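Workshop notebook, bench and kitchen side
Last updated: 4/12/19

Chopsticks again. Agnese wants the sorting question closed before the break and I said I'd write down where we are, mostly so that Indrek and I stop having the same argument by the kettle.

For anyone picking this up cold: the Groltance order is for plain light-wood chopsticks, sold loose, and the customer wants them paired before they go in the sleeves. Loose stock comes to us mixed. The claim from Jomlow (the supplier, on the phone, cheerful as ever) is that any two sticks out of the same sack will make an acceptable pair. I don't believe it. I have eaten with enough canteen chopsticks to know that two sticks which look like brothers can behave like strangers once there's a noodle between them.

Sack one had 471 sticks in it. I know because I counted it twice, the first time badly. An odd number, so by Jomlow's own logic there is one stick in there with no partner at all, and I would like them to tell me which. Aušra says that's a cheap shot. Fine, it is, but it's still an odd number in a sack sold as pairs.

Method, such as it is. Indrek's idea was to lay sticks out on a cloth in small groups by eye, then pull one at a time and compare it against its neighbours for length, bend and the feel of the tip. My idea was a go/no-go slot cut in a bit of scrap and be done with it. We are doing Indrek's first, since he had already cleared the table. I put it on record that grouping by eye is how we ended up with the Cosgrove spoons in July, and we all remember how many of those came back.

Points against the cloth, from me:
The pattern is busy. Pale sticks show up well enough on the red, but the blossom print is white and the branches are thin and dark, and when I'm trying to judge whether a stick is straight I don't want a lot of little twigs running off in other directions beside it. I asked for plain. Reinaldo says plain cloth shows every crumb and nobody will wash it.
Cloth moves. Press on one group and the next shifts.

Points for the cloth, from Indrek, copied down fairly:
Sticks don't roll on it the way they do on the bare top. They don't click about either, which matters to him more than to me.

We kept the groups small. Threes are a nuisance for pairing, obviously, but that's the point of them: with three you have to reject one, and you have to say why. With two you just nod. I'll give him that, it's a decent trick. It does mean the person sorting is always hunting for a fault, even when there may be none to find, so I expect the reject pile to come out too big. Write that down, Normunds, because when the figure looks bad in the report someone will blame the wood. 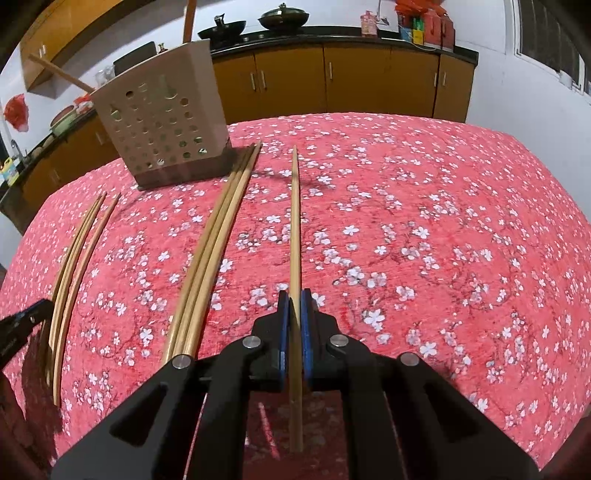
Sorting on the red cloth, threes laid out, one stick up for comparison.

Holding one on end and looking along it is more use than I expected. Lying down, a slight bend hides, especially if the stick has settled on its curved side. Stood up, you can turn it. I tried it on a few from my own pile that I'd already passed and changed my mind about 2 of them, which doesn't say much for my first pass. Agnese tried the same few without being told my marks and threw out a different one. So we have two people, the same sticks, and no agreement. Indrek thinks this shows we need more practice. I think it shows we need the slot.

Length is less of a problem than bend. Longest against shortest in my pile, standing them on the table top side by side, I got a difference of 2 mm. I can live with that and so can anyone eating lunch. Aušra measured hers with the steel rule and had the same, or said she did. I didn't see the rule come out of the drawer but I'm not going to fight over it.

Tips are where I'd put the effort. Some feel blunt and some feel as if they've been dressed more on one side. I can't get a number out of "feels blunt" and neither can anybody else. Reinaldo suggested picking up dried beans with each pair and noting drops. We did a short run of that and it mostly measured how good Reinaldo is with chopsticks (very). When I took over, the same pairs got worse. Not using those results. I've left them in the blue folder so they can't be said to have been hidden.

Utensil holder: the beige one with the holes. Proposal from Normunds is to stand passed sticks in it as we go, so they stop wandering back into the unsorted groups. Sensible in principle. My worry is that once they're upright in a holder they look finished, and whoever comes through to cook will take a couple. We are working beside a kitchen in daily use. I'd sooner have a lidded box with writing on it. Normunds says he will put a label on the holder. We'll see how long a label lasts next to a wok.

Which brings me to the other thing. If we are going to carry on using this table, the cooking has to happen at some other time. Steam will do more to these sticks than any sorting will. I have no measurement for that, it's an opinion, but Agnese didn't argue, and she argues with most things. Vorkovov have offered us the long bench at their place if we want it. I'd take it. Indrek says the light is worse there. I've been in that room and the light is all right.

State of play at the end of the day: 198 sticks looked at, by three different people, using what I would call three different standards. The rest are back in the sack. I've tied it shut and put a knot in it that I'll recognise.

To do
Cut the slot. Me, Monday, whether or not it's been agreed.
Ask Jomlow what tolerance they think they're working to, and get it in writing this time.
Agnese to re-sort my passed pile blind. I'll re-sort hers.
Plain cloth, any colour that isn't the colour of wood.
Indrek to write down what he means by "close enough". One sentence. I've asked before.

Added later: Indrek has read this and says the July spoons were a plating fault and had nothing to do with sorting by eye. I've looked up the sheet. It says "finish, various". I don't think that settles it either way.

3 comments
0 shares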